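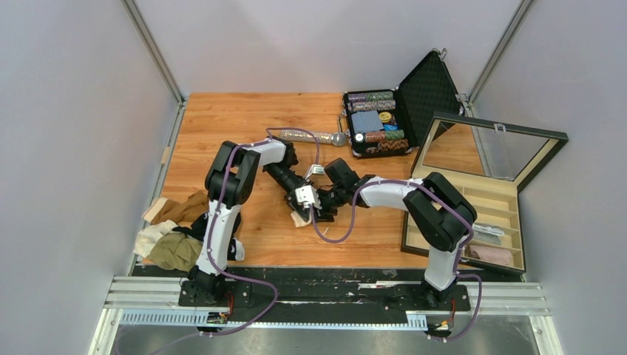

Cell 2, Ellville shop: both arms over the cloth.

Vernwood cell upkeep meeting, minutes, 19th July

1. Minutes of the last meeting were approved, mostly to get them out of the way.

2. Cables. The purple cables still loop on both sides and bend at the bases. Agreed to re-clip the right one first. The Younis clips are on order, as they were in the spring.

3. Base bolts. Retorque every 800 hours. The log stands at 1452 and shows one entry -- the secretary was asked to minute this without comment.

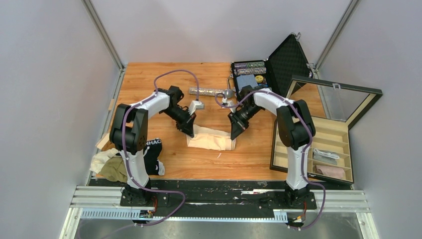 2 min read

4. Grippers. Cloth folding stays the check task after any wrist work. Finger pads to be swapped at 1000 hours, and the old ones thrown out this time.

5. Front beam. Scuffed. Left as is. The torn strip by the right base is to be peeled off before someone files a report on it.

6. Wiring under the mounts. Flinirari quoted for a cover. The quote was read aloud twice. Deferred.

Next meeting when the clips arrive.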